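Course handout 3: Notes from our visit to the Stinari open day

If you missed the bus in May, these notes should get you through the discussion section, though I do wish you could have been there! Stinari opened its workshop to 23 of us for the afternoon, and the people at the Skutska bench were very generous with their time — we stayed well past the tour we had been promised.

The bench is the part I want you to remember. Two white arms share one gray table, with a small oak cabinet between them, and the everyday objects sit out in front: a lemon, a Coca-Cola bottle on its side, a shallow tray. Think back to our unit on reach and ask yourselves which arm you would send for which object, and what you would do about the drawers.
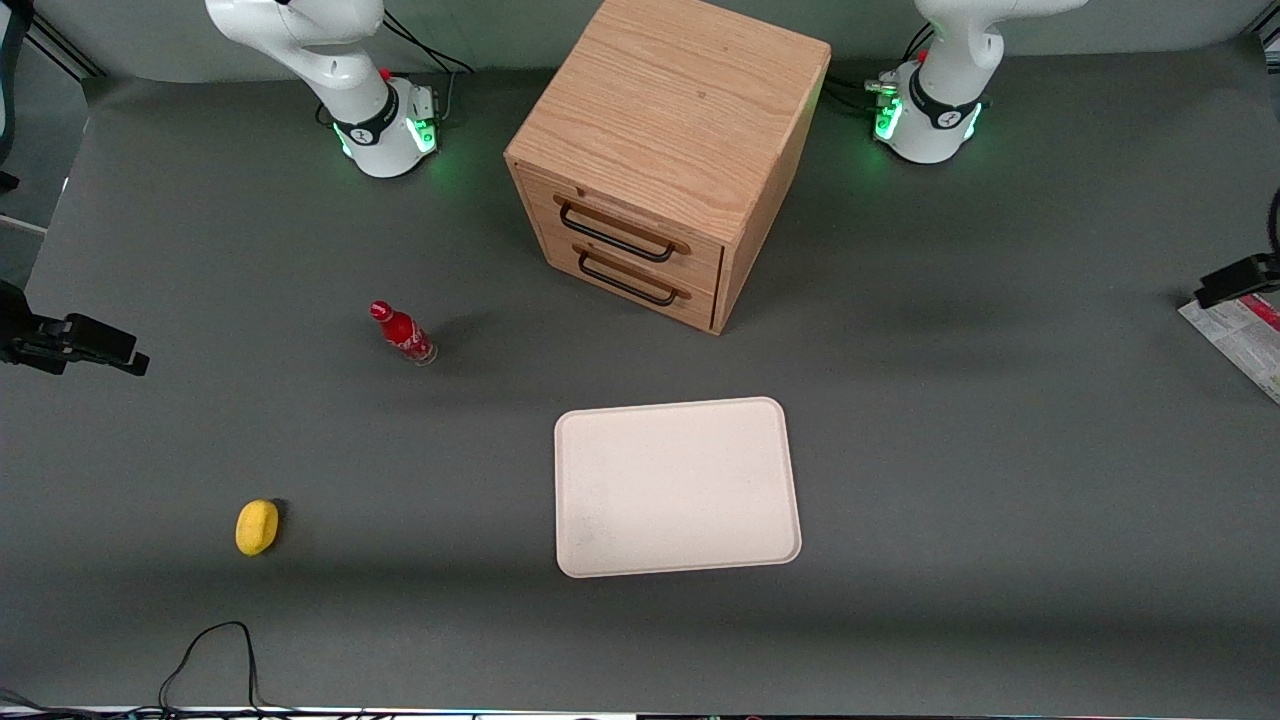

Our hosts talked for a good while about how a task gets written down before any arm moves. They call their task sheets Katene sheets, and each one has 8 lines at most, in plain words that a new person could follow. I liked that very much, and you will be writing one of your own for homework.

Then we came to sensing, which is where most of the questions were (good ones, too). A view over the whole table helps with planning, but the last few inches of a grasp are another matter. Close to the fingers you want to know how the object is turned and how much room there is on either side of it. A bottle lying at an angle to the gripper is a nice case to work through on paper.
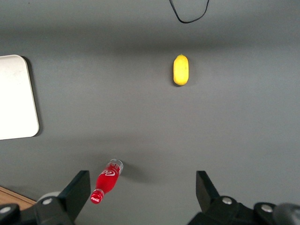 For next time, please read the section on grasp approach in your course pack, and write a Katene sheet for putting the lemon in the tray. Say where you would start, when the fingers should close, and what counts as done. If you finish early, try the same for the bottle and tell me which lines you had to change. Sheets go in the box outside room 3452, or bring them to class.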